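Welter opens its Bedent workshop for a day of tabletop robot demonstrations

BEDENT, June 2020. Welter, a maker of handling software for small robot arms, opened its Bedent workshop to visitors this month for a full day of demonstrations.
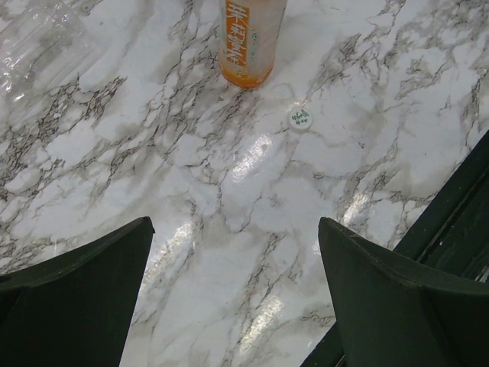 The company invited people from local packing firms, two trade schools and the neighborhood around the workshop. Guests came in small groups through the morning and afternoon, and each group stayed for 60 minutes. Attendance for the day was 2917 minutes of booked visitor time short of nothing, the company's office reported, with every slot on the sign-up sheet taken.

The main demonstration dealt with small household goods on a tabletop. An arm fitted with a two-finger gripper and a small camera near the fingers worked over a glossy marble-patterned surface, handling items such as a bottle with an orange label, a small white cap and a clear plastic piece. Visitors stood behind a low rail and followed the camera view on a monitor.

"We get asked why we don't use a plain gray table," said Haris Pirzada, who leads the handling group at Welter. "A plain table is easier. Our customers have shiny counters with veins in them and lights overhead, and the arm has to work there too. Clear plastic on a surface like that is hard to find the edge of. The cap is hard in another way. It lies flat and there isn't much to grab."

The software on show is called Reda. It takes the view from the camera near the gripper and chooses where the fingers should close and how far they should open beforehand. Welter began work on Reda in the Bedent workshop and first put it on an arm in March. The version used at the open day is the ninth build, known inside the company as Reda 9.

Each session began with a short safety talk, followed by a run in which the arm worked without help from the operator. In the second part of the session, an operator guided the arm by hand control while a member of the handling group explained what was being recorded. Visitors could then ask for an item to be moved to a new spot or turned another way before the next attempt. Failed grasps were left in. When the arm missed, the operator said so, reset the item and went on.

Many of the questions from visitors were about bottles. Packing firms in the area handle drinks, cleaning products and cosmetics, and several of their staff wanted to know how the arm deals with containers that are only partly full. Pirzada told them that the present build judges an item by its outline and does not try to work out how much liquid is in it. Weight is checked after the lift. He said the group plans to work on this next, but has set no release date.

Other visitors asked about labels. Reda does not read the writing on a package and does not need to. Labels in any language are treated as part of the surface pattern. Firms that want items sorted by product would need to add a separate reader.

Shagufta Mirani, operations manager at Welter, organized the day and led the tours of the rest of the building. Groups saw the parts store, the bench where gripper fingers are fitted, and the room where recorded runs are checked one at a time.

"People expect the arm to be the whole job," Mirani said. "Most of our hours go into checking recordings and setting up the table again. I wanted them to see that part, because anyone who buys a system will be doing some of it too."

Students from the trade schools were given extra time at the finger bench. They compared finger shapes and fitted a pair to a spare gripper with help from the staff. Welter takes on trainees from both schools and will hold places open for the coming year. Applications go through the schools' placement offices.

The fingers used in the workshop are supplied by Khattak, a machine shop that has worked with Welter since the company moved to Bedent. Khattak sent two of its machinists to answer questions on wear and replacement. They told visitors that a set is normally changed after about 17 days of steady use on hard surfaces, sooner if the tips are hitting the table often.

Welter does not sell complete robot cells. Reda is licensed to firms that already own an arm or are buying one from another supplier, and installation is carried out on the customer's site. The company said it would arrange private sessions for firms that could not get a place at the open day. Those firms may bring their own goods, provided the items fit on the table and contain nothing hazardous. Glass is accepted by prior agreement.

Details of the private sessions are available from the Bedent office. Visitors should wear closed shoes and allow extra time for signing in. Parking is at the rear of the building, next to the loading door.

About Welter

Welter develops software for robot arms that handle small goods. Its office and workshop are in Bedent.

Press contact: Shagufta Mirani, operations manager, Welter, Bedent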